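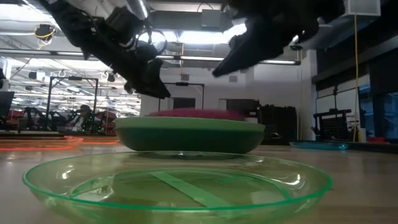

Removing tape and adhesive residue from household plastics

Applies to: plates, bowls, storage boxes, lids, trays, appliance housings. Does not apply to painted, printed or rubber-coated surfaces, which are covered on a separate page.
Last revised Saturday, July 20, 2019

Tape left on plastic for more than a few weeks comes off in two parts. The backing lifts and the adhesive stays. Most damage to the plastic is done in the second step, either by scraping or by a solvent that attacks the plastic along with the glue. The method below starts with the mildest treatment and moves up only when a step has failed.

What you need

Hair dryer with a low setting
Bowl or sink of warm water
Dish soap
Plastic scraper or an old store card
Vegetable oil or mineral oil
Isopropyl alcohol, 70 percent
Cotton swabs and lint-free cloths
Baking soda (only for items that cannot take alcohol)

Leave out steel wool, razor blades, melamine sponges, acetone and nail polish remover. Acetone dissolves polystyrene and ABS and clouds acrylic within seconds. A melamine sponge is a fine abrasive and takes the gloss off any clear plastic.

Step 1. Identify the plastic

Look on the underside for a recycling triangle with a number in it.

1 (PET): tolerates alcohol and oil. Softens in hot water.
2 (HDPE) and 4 (LDPE): tolerate nearly everything on the list. Adhesive holds poorly on these and often rolls off under a thumb.
5 (PP): same as 2 and 4, and takes more heat.
6 (PS): brittle. Oil and citrus cleaners can cause fine cracks. Use soap and water first, then alcohol on a small test area.
7 (other): includes polycarbonate, acrylic blends and several others. Treat as unknown.

If there is no mark, tap the item with a fingernail. A sharp, glassy click suggests polystyrene or acrylic, a dull sound suggests polyethylene or polypropylene. This is a rough guide and does not replace a test spot.

Clear rigid tableware without a mark should be handled as polystyrene or acrylic. Both look the same on a shelf and both can craze, meaning that a network of tiny cracks forms under the surface. Crazing cannot be polished out.

Step 2. Identify the tape

Masking and painter's tape: paper backing, rubber or acrylic adhesive. The paper tears when old. Wet it through before lifting.

Vinyl electrical tape: stretches when pulled. The adhesive is soft and stringy and the plasticizer in the backing moves into the glue over time. Oil works well.

Cloth tape: thick rubber adhesive, heavy residue. Expect to repeat step 5 at least twice.

Clear packing tape: thin film, hard acrylic adhesive. Heat works better than oil.

Label tape from a handheld printer: the laminated layer may split from the adhesive layer. Lift a corner slowly and check that both layers are coming.

Step 3. Warm and peel

Set the hair dryer to low and hold it a hand's width from the surface. Keep it moving. Warm one end of the strip until the surface is comfortable to touch but clearly warm, then lift a corner with the plastic scraper.

Pull the tape back over itself, flat along the surface, at a slow and even rate. A fast pull or a pull straight up leaves more glue behind. If the backing starts to tear, stop and warm the next section before going on.

Do not use a heat gun. Polystyrene begins to distort a little below the boiling point of water, and a heat gun reaches that in a moment. A thin plate will warp before the tape has warmed through.

Step 4. Soak

For items without electrical parts, fill the sink with warm water and a squirt of dish soap. Submerge the item for 20 minutes. Water alone does little to the adhesive, but it swells any paper left from the backing and loosens dirt that has stuck to the edges of the strip.

Rub the residue with a wet thumb in one direction. Part of it will roll into small crumbs. Pick these off before they stick again further along.

Rinse and dry the item. Oil does not penetrate a wet surface.

Step 5. Oil

Skip this step for polystyrene.

Put a few drops of oil on a cloth and lay the cloth on the residue. Wait ten minutes. Push the softened glue off with the scraper held nearly flat. Wipe, apply fresh oil and repeat until the surface no longer feels tacky through the oil film.

Vegetable oil is fine for anything that touches food. Mineral oil is slower to go rancid and is the better choice for storage boxes with deep corners, provided it is a food-grade type.

Wash with dish soap and warm water afterward. Wash twice. Any oil left on the surface will weaken the next label if the item is going to be marked again.

Step 6. Alcohol

Test first. Wet a cotton swab, touch it to the underside or the foot of the item and leave it for one minute. Wipe dry and look at the spot under a lamp at a low angle. If it is dull, sticky or lined, stop. Use the baking soda method in step 7.

If the spot is clear, dampen a cloth and wipe the residue from the outside toward the middle, so that the dissolved glue is not spread over clean plastic. Change to a clean part of the cloth with each pass. Do not soak the item in alcohol, and do not use it on a part that is under strain, such as a snap lid that is closed or a stack that is wedged tight. Stressed plastic cracks much more easily in contact with solvents.

Work near an open window and away from the stove.

Step 7. Baking soda paste

Mix two parts baking soda with one part vegetable oil, or with water for polystyrene. Spread over the residue, wait 15 minutes and rub with a fingertip. Use almost no pressure. Baking soda is soft, but it can still leave hairlines on a glossy clear surface.

Discoloration under the tape

Sometimes the glue is gone and a shape remains. There are two causes.

The first is shading. The plastic around the tape has faded or yellowed and the covered part has kept its original color. No cleaning will even this out.

The second is migration, where plasticizer or dye from the tape has moved into the plastic. This is common with dark vinyl tape on soft polyethylene lids. Leaving the lid in indirect daylight for a few weeks may lighten it. Bleach has no useful effect and leaves an odor.

Marking items so that the label comes off later

Use painter's tape and replace it every few months. In our own tests on polypropylene tubs, tape applied in March and removed in July came away clean on the flat sides and left a thin line of glue on the curved rims – the tape had lifted slightly there and dust had settled on the exposed edge.

Put the tape on a flat area and keep it off the food side. Round off the corners of the strip with scissors. Press it down from the center outward. Do not put taped items in the dishwasher, where the heat hardens acrylic adhesives and the detergent strips the backing.

For longer use, a tie-on tag or a grease pencil avoids the problem. Grease pencil wipes off smooth plastic with a dry cloth.

Common faults

Surface turned white: solvent attack or fine scratches. Wet the area with water. If the white disappears and then returns as it dries, it is scratches and can be improved with plastic polish. If it stays, it is solvent damage.

Surface stays tacky after washing: oil and glue have mixed and spread. Wash again with undiluted dish soap, then rinse warm.

Residue has gone hard and brown: old rubber adhesive. Leave oil on it overnight under cling film, then scrape.

Item smells of solvent: air it for two days before it goes back into use with food. If the smell remains, keep it for other purposes.

Corrections

Cor Postma pointed out that the soak time was given twice with different values. The figure in step 4 is the right one. The note on stressed lids in step 6 was added at the request of Sanne Segers.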